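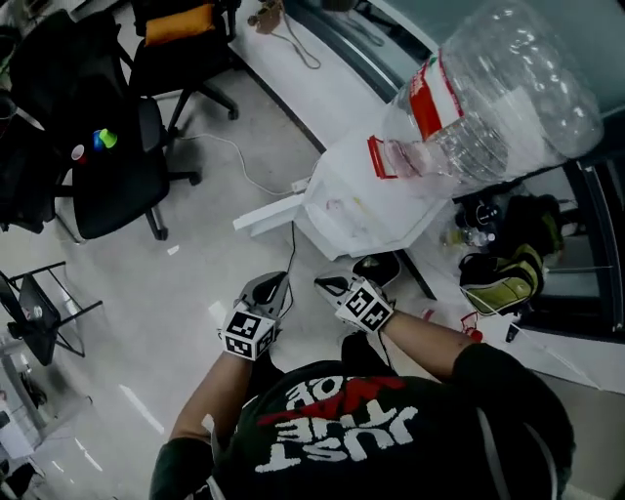
## Part 2: Getting the hand grippers ready for a session

Okay, so by now you've got both grippers built and the marker cubes screwed on top. This part covers everything between "it's built" and "I'm recording something useful." I wrote it for the Jonico pair because that's what I have on my bench, but Yuto Hamada put together a set with the longer jaws and followed the same steps without any trouble.

### What you need within reach

- Both grippers, cubes on
- The thin black cable
- A power strip you can get to without crawling (mine lives under the table, do as I say and not as I do)
- A few things to pick up. Bottles, a plastic bag, a shoe, some cups, whatever's lying around!

### Steps

1. **Check the cubes.** Grab each one and try to twist it. If it moves at all, tighten the screw underneath and try again. A cube that shifts halfway through will ruin every recording after that point, and you won't notice until you're looking at the tracks that evening. Ask me how I spent most of September.

2. **Wipe the markers.** Dry cloth only. I used window cleaner once and it lifted the black right off one corner.

3. **Route the cable.** Run it away from your wrist and forward to the table, with enough slack that you can reach both ends of the work area. I leave a loop about as big as a dinner plate. Keep it off the jaws.

 > **Caution:** Don't let the power adapter hang off the edge by its cord. Push it back on the table or set it on the floor. Mine has gone over twice, and the second time it took the plug housing with it.

4. **Squeeze each gripper all the way closed, then let go.** Do this slowly, maybe ten times per hand. You're feeling for a gritty spot. If there is one, back the pivot screw off a quarter turn (just a quarter, it's touchy) and go again.

5. **Start the Alinach logger and zero the jaws.** Hold both grippers open and press Z. The open reading on mine comes up as 218 on the left and 217 on the right, and that one-count gap has never bothered anything. If yours are way further apart than that, go back to step 4.

6. **Hold both grippers in front of you, jaws pointing forward.** Wait for both cubes to go green in the logger window. Plain long sleeves are fine, but keep your cuffs from flopping over the markers.

7. **Do one throwaway run.** Pick something up, put it down, stop the recording. Then play it back before you do any more! My throwaway runs come out at roughly 39 seconds, but yours can be shorter.

### Notes on what to pick up

Soft plastic bags are the hardest thing I've tried. They crumple differently every time and they love to get caught between the jaws, so save them until your hands have warmed up. Clear bottles are easy to grip but hard to see in playback. Shoes are great. Grab them by the collar.

Irfan Govindasamy likes to clear the whole table between runs. I don't bother, and my tracks look the same as his, so suit yourself.

### If a cube won't go green

- Turn your wrist a little so a different face points up.
- Look for glare. A window next to the table can wash out one side of the cube, especially around 4 p.m. in my shop.
- Make sure you didn't swap left and right. The codes are different on each cube, and the logger will just sit there without telling you.
- Restart the logger. You'll need to zero the jaws again (step 5).

When you're finished, stop the logger first and unplug second. Part 3 picks up with copying the files over and trimming them.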